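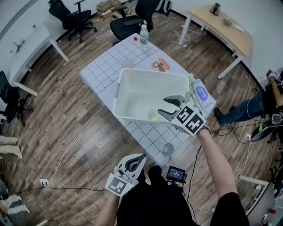

Fig. 1. Perforated plastic basket on a square table. The rim, not the tabletop, sets the effective working height.

Handout 3: Reach, Working Height, and Trunk Posture at Tables
Instructor: Jucélia Paiva
Last updated: January 28, 2018
Shares: 2

1. Scope

This handout covers light manual work done standing at a flat table with no fixed equipment. Seated work is covered in the next handout. Lifting from the floor is treated separately in May.

2. Terms

Working height: the vertical distance from the floor to the hands during the task. It equals table height only when the hands rest on the table. When the worker has to clear the side of a container, working height must be taken at the rim for entry and at the inside bottom for pickup. Record both.

Near zone: the area the hands can cover with the upper arms hanging close to the body and the elbows bent.

Far zone: the area reached with the arms extended and the trunk upright. Anything past the far zone requires bending at the waist or a step.

Reach distance: measured horizontally from the front edge of the table to the grip point. Students often measure from the toes. Do not do this. Foot position changes between cycles and the readings cannot be compared.

3. Load on the lower back

The bending moment at the lower back has two parts: the weight of the upper body times its horizontal distance from the hip, and the weight in the hands times its own horizontal distance. For light objects the first part is much larger. Reducing the weight of the object therefore does little. Moving the object closer reduces both distances.

Holding a forward lean is also static work. The back muscles stay under tension while the hands do small, quick movements, and blood flow through the muscle drops. Workers tend to report this as stiffness late in the shift and seldom connect it to the task.
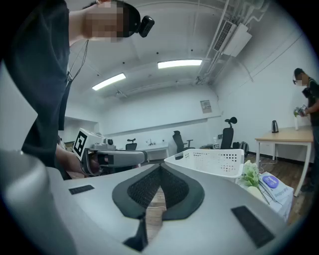 Fig. 2. Forward lean with the head tilted down and the hand reaching ahead of the body.

4. Neck angle

Neck angle is recorded relative to the trunk, and trunk angle relative to vertical. A worker with a bent trunk and a straight neck still faces the floor, so line of sight alone is not enough to fill in the form. Low contrast between object and background increases neck angle, as does a deep container. Check lighting before changing the table height.

5. Worked example

The Clokileo packing station handles 2,000 items per shift. Of these, 1,378 are picked from the far zone. Each far pick takes 3 seconds with the trunk bent.

Time bent: 1,378 x 3 = 4,134 seconds, or just under 69 minutes.

The bin is moved toward the front edge and the bent time falls to 2 seconds per pick.

Time bent: 1,378 x 2 = 2,756 seconds, or just under 46 minutes.

The remaining 622 items are picked from the near zone and do not enter the calculation. 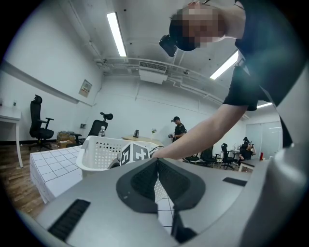 The result assumes that every far pick takes the same time. If the bin empties from the front, late picks are longer, and an average from the first hour will be too low. Sample at the start, middle, and end of a full bin.

6. Assignment

Use the Ferau record sheet. Observe one standing task at home or at work, with permission. Submit rim height, inside bottom height, reach distance, and a side sketch of trunk and neck angle. Reading: Kanaujia course pack, section on static work.

This site uses cookies to remember your settings. Accept | Manage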